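The House at Podano Street

My aunt left me the key to the holiday house in an envelope that had once held a gas bill, and on the back of it she had written the things she thought a person would need to know. The hot tap in the bathroom was the right-hand one. The bins went out on the other side of the road. The people from the blue house would wave and should be waved at. There was nothing about the roof, or the rates, or what she expected me to do with a three-bedroom place by the sea when I lived six hours inland and couldn't swim.

I kept it in the kitchen drawer for most of the summer, under the takeaway menus, and every time I went looking for a rubber band there she was, telling me about the bins.

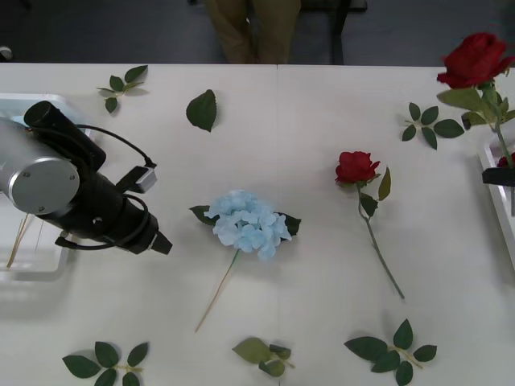 GRUDEDPORT, April

I came down at the end of the season, when the caravans had gone and the bakery was only opening until noon. Number 154 looked smaller than it had when I was nine, as I suppose everything does, but it smelled exactly the same (salt, old paperbacks, a bit of mouse) and I stood in the hallway with my bag still on my shoulder for a good long while before I remembered to shut the door behind me.

The plan was to let it out. I had talked to a man at Haltley Holiday Homes over the phone, and he had a lovely easy voice, and he told me a house like that could bring in $1,467 a week over Christmas if I was prepared to freshen it up. I said I was. I had no idea what he meant by it, but I bought a tin of white paint on the way down and two packets of sugar soap, and I felt quite the businesswoman driving along with them rattling in the back.

The first thing I did was take down the sign in the bathroom. It was a piece of card in my aunt's writing, taped over the light switch, and it said PLEASE BE KIND TO THE PUMP. I put it on the hall table, and by teatime I had put it back up again.

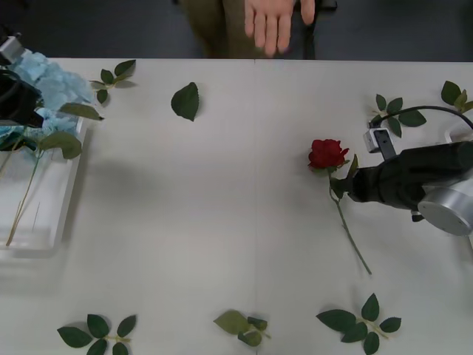

HOLIDAY READING

By the second evening I had found the guest books. I hadn't known there were any. There they were in the linen cupboard behind the beach towels, all the way back to before I was born, because it seems my aunt had been letting the place out for years to anybody who asked nicely and had never once mentioned it to the family. She charged whatever people said they could manage. One couple had paid in plums.

I sat on the floor with the cupboard door open and read until my legs went numb. The Xu family had come every winter for a stretch, and their handwriting changed as the children took over the job of writing the entry. It rained and we played cards. It rained and Dad fixed the gate. We saw a seal! It rained. Somebody on their honeymoon had left a recipe for fish pie, and somebody else, years on, had written underneath that it wanted more mustard.

I'm in there too, as it happens. I had drawn the house with smoke coming out of a chimney it has never had.

In the morning I walked over to the blue house to return a casserole dish I'd found with their name on the bottom, and I told them what the man at Haltley had said about Christmas, and about the grey couch he wanted, and the sign with the word RELAX on it.

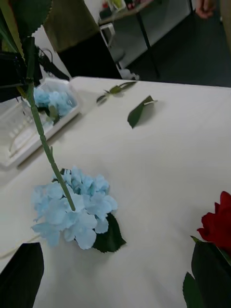

Shiyu Gu thought it was a great deal of money, and said so kindly, turning the casserole dish over to look at the name. Your aunt would have had a fit, she went on, but then your aunt had fits about the price of stamps, so I wouldn't go by that. What did I want it for, the money? Was there something wrong at home?

I said there wasn't. I said it was only that a house ought to earn its keep, and even as it came out I could hear my father, who had never liked the sea either.

She made tea, and we had it on the back step, and she told me about the winter the pump froze and my aunt carried buckets up from the neighbour's tank for a family with a new baby, and wouldn't take a cent for the week. She told me the side fence was coming down whatever I did. She had a cousin who could look at it.

I went home and opened the paint, and did the front door, which needed it. The other rooms I only washed. I rang the man with the lovely voice at 4 and told him I'd have to think, and he said the Christmas bookings filled up early, you know, and I said yes, I could imagine they did.

Then I sat down at the kitchen table to write an ad of my own. I got as far as the bedrooms and couldn't think how to put the rest. Sleeps 5, or more if you like each other. Bring a book, or read ours. I crossed that out, and then wrote it in again. 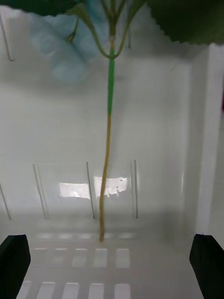
Put in the pump, Shiyu Gu called over the fence, when I read it out to her. People liked to be told about the pump beforehand. And she wouldn't say sea views, if she were me, when you had to stand on the bath.

So I put in the pump, and took out the views, and walked it down to the noticeboard outside the bakery before it got dark. There was a drawing pin already there, holding up nothing, a bit rusty. The first call came while I was still looking for my shoes the next day, a woman with a soft, worried sort of voice who wanted to know if we took dogs, and how much it was.

I asked her what she could manage.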